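Print | E-mail

Zoila Ayala sings alto, badly, she says, and loves every minute of it! Her Tusbridge choir has grown to 39 members since April. 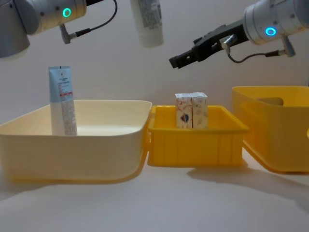 Starting out

"I couldn't read a note," she told me. "Walter Henao just handed me a folder — and off we went." 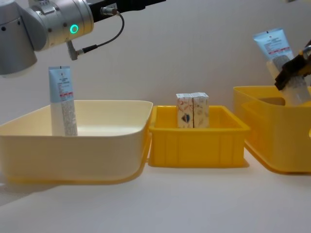
The big night

They perform in Osordale next, with 16 songs.

"I'm terrified of the Latin one," Ayala said,

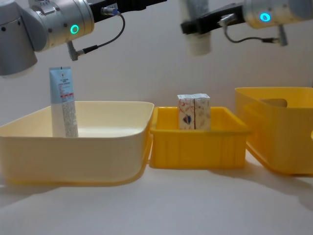

"but the low part gives me goosebumps every single time."

Related items
Mancuso band seeks drummers
Piano nights return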